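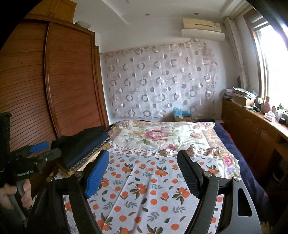 Drevmont, 11 January 2023

Projects > Robotics > Student Reports > Grip Loss During Garment Handling

1. Fault

The project used hand-held grippers to record the handling of folded clothes on a bed. During the second block of recordings, the finger opening stored in the log stopped matching the opening of the fingers. The log showed a closed grip while the fingers were still apart. Of 524 recorded grasps, 201 had to be thrown out.

2. Setup

Two grippers were used, one per hand. Each finger is carried on two linkage arms and ends in a pad. The work area was the near corner of the bed, with the garments stacked there before each run. Logging was done with the Tarkora package on a laptop.

3. Cause

The zero point of the opening sensor was set once, at power-up. A set screw on the sensor shaft had worked loose, so the shaft slipped by a small amount at each hard close. The error was first visible after about 100 grasps and grew from there. Moushumi Weerakoon repeated the test on the bench and got the same drift within 8 minutes. The Pornard cable, suspected first, was tested and cleared.

4. Safety

A policy trained on the bad logs would close too far on a real arm. No arm was run with this data.

5. Changes

The screw was refitted with thread lock. The zero point is now checked before every run, and the logger stops if it has moved. A repeat of the full set is planned for April.

Jayawardena Robotics Lab | Contact | Back to top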